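**Posted 26 October 2025. Applications are read as they come in, and the posting comes down when the places are filled.**

# Demonstration operators, casual – tabletop tasks

Esbridge is looking for people to record hand demonstrations at our Kilby site. The recordings are used to train a learning system that will control two-armed robots doing light household work. You don't need to know anything about robots or programming. You do need steady hands, patience and a willingness to do the same small job many times over in slightly different ways.

Kilby is one of our 2 recording sites. The other is at Dadham and is fully staffed for now, so please don't apply for Dadham through this posting.

## What the work is

You stand at a table with a gripper device on each hand and carry out a short task, such as setting a place for a meal, moving glasses from one spot to another, or putting cutlery away. A camera at head height records what you do from close to your own point of view. Each attempt is called an episode. When it's finished you reset the table to the next layout card and start again.

Most episodes are under a minute. A full shift is 80 accepted episodes, plus resets and breaks. An episode is accepted when:

- the task on the card was completed, in the order given
- both hands started and finished at their marked positions
- nothing was touched with bare fingers once recording had begun
- the objects stayed in view whenever they were being handled

Dropping something does not end an episode. If a fork slips, pick it up with the gripper and carry on, and tick "recovery" on the sheet afterwards. We want a fair number of these. Please don't drop things on purpose, though – staged drops look different and we take them out.

The current set is called Londoño and it will run to roughly 2,000 episodes at the table stations. Kitchen counter and shelf tasks come later, and operators who do well on Londoño will be offered those first.

## A shift at Kilby

Shifts are four hours, morning or afternoon. You can do one a day and up to four a week. We ask for at least two a week for the length of the contract, which is six weeks with a possible extension.

On arrival you sign in, collect your layout cards and go through a short calibration with the shift lead. This means opening and closing each gripper fully, touching the two marks on the table and holding still for a few seconds. Calibration is repeated after every break and any time a gripper has been taken off.

You work in blocks of twenty minutes with ten minutes off between them. The breaks are paid and they are not optional. The grippers aren't heavy but they load the wrist and thumb in a way people aren't used to, and we would sooner lose an hour of recording than have someone go home sore.

Operators work one to a station. The recording areas are kept quiet, and the lighting is set for each session and shouldn't be changed. Phones stay in the lockers. You may listen to music in the break room but not at the station.

## Who we are looking for

You should:

- be 18 or over and allowed to work in the country
- be able to stand for twenty minutes at a time
- have full use of both hands, with no current wrist or shoulder injury
- be able to follow a written card exactly, including when it asks for something you would do differently at home
- be comfortable having your hands and forearms recorded

Left-handed people are very welcome. Most of what we hold so far comes from right-handed operators, and we would like a better balance. We would also like a wider range of heights and reaches. Tables can be raised or lowered between operators.

Sleeves are rolled or pushed above the elbow while recording. Rings, watches and bracelets come off. If you need to keep your arms covered, tell us when you apply and we'll supply a plain fitted sleeve.

## Pay and training

There is one paid training shift before you start. Erick Mwakalinga runs it. The first hour goes on picking up and setting down one tumbler, which most people find harder than they expected, and the rest on full place settings. At the end you record ten practice episodes and he goes over them with you. Some people decide at that point that it isn't for them. The shift is paid either way.

The completion payment is $405 on top of your hourly wage, made to everyone who finishes the six weeks with attendance as agreed. It doesn't depend on how many of your episodes are accepted. The hourly rate is the same for everyone on the team and will be given to you in writing before the training shift. We pay every two weeks.

## Your recordings

Episodes are stored under an operator number, and your name is kept separately from them. We record no sound. Before training you will be asked to sign a consent form setting out what the recordings can be used for and who may receive them. Tímea Simon looks after consent and records, and she will go through the form with anyone who wants to talk it over. You can withdraw at any point. Episodes already used in training a model can't be removed from that model, but they will be deleted from our store.

## The place-setting task

Everyone begins with place setting, as it uses most of the basic movements and a mistake is easy to see. The objects are a striped placemat, a white plate, a knife, a fork and three clear glass tumblers. Where they go depends on the card. In the layout shown at the end of this section, the knife is to the left of the plate and the fork to the right with its tines toward the operator, and one tumbler stands on the mat while the other two are out in front. Glasses are gripped from the side, low down and gently. Keep the cables clear of the tabletop where you're working, and let them run off to either side.
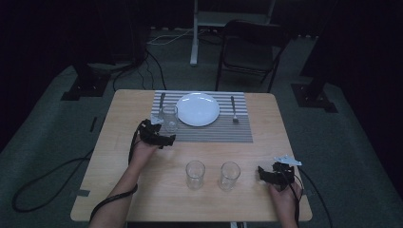

## How to apply

Email Wilma Moffat in the Kilby office with your name, your height, which hand you write with and the shifts you could work. A résumé is fine but not needed. If you've done work that calls for careful handling, such as sewing, lab work, table service or repairs, mention it in a line or two.

Costel Softić and So-ying Chien lead the morning and afternoon shifts and will phone people on the shortlist. The call takes ten minutes. Training shifts begin as soon as there are enough people for a group of four.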